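Plitedbridge Two-Arm Cell: Frequently Asked Questions

Ordering and price

What comes with the cell?
Two arms, two G2 grippers, the wrist cameras, one controller and the work mat. The table is optional. Shelving, bins and part trays are not included, and most shops already have what they need.

Can I rent before I buy?
Yes. The monthly rental has a three-month minimum. If you buy the same cell by the end of the rental, half of what you paid comes off the price.

Do you sell the gripper by itself?
Yes, with the standard flange or with the Lutivden adapter plate. The plate costs $179 and comes with its own screws. Please tell us the arm model when you order, as the hole pattern can't be changed later.

Setup and daily use

How much floor space do I need?
Leave enough room for both arms to reach full length without touching a wall or rack. Send us a sketch with measurements and we will mark the reach on it before you order.

Does someone have to stay with the cell?
During setup and teaching, yes. Once a job has been taught and your safety review is done, the cell can run with an operator in the area. We don't support unattended overnight runs on version 2 software.

Can the two arms share a work surface?
They can. The controller keeps a shared zone in the middle of the table and lets one arm in at a time by default. You can turn on joint entry for handovers, but both arms then run at reduced speed.

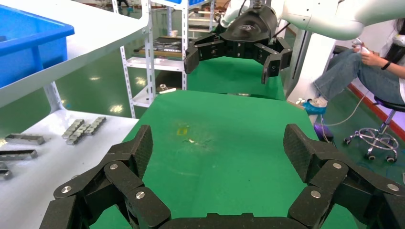
Photo: Plitedbridge, wrist camera view

The wrist camera looks out over the fingers, so both fingers stay in view during teaching. With the fingers spread, the table between and beyond them can be seen. If the second arm is within view, you will see that too.

What parts can it pick up?
Small metal blocks, bars, molded parts and most boxed goods that fit between the fingers. Thin sheet and soft bags are a poor match. For anything oily, ask for the Hitus pads, part number 303.

Will marks on the mat cause problems?
Light stains and scuffs are fine. Wipe off loose debris at the start of each shift. Replace the mat if it is cut through or no longer lies flat.

Service

How often do the fingertip pads need changing?
Check them every 2,000 cycles and change both pads on a gripper together. A spare pair ships with each new cell.

Who does repairs?
Dudás handles service under contract with us. Pads and mats can be changed by your own staff. Anything inside the arm or the gripper body has to go to Dudás, or the warranty ends.

What does error 232 mean?
The gripper did not reach its target width. Clear the fingers, run the homing routine and try again. If the code comes back, save the log and send it with your service request.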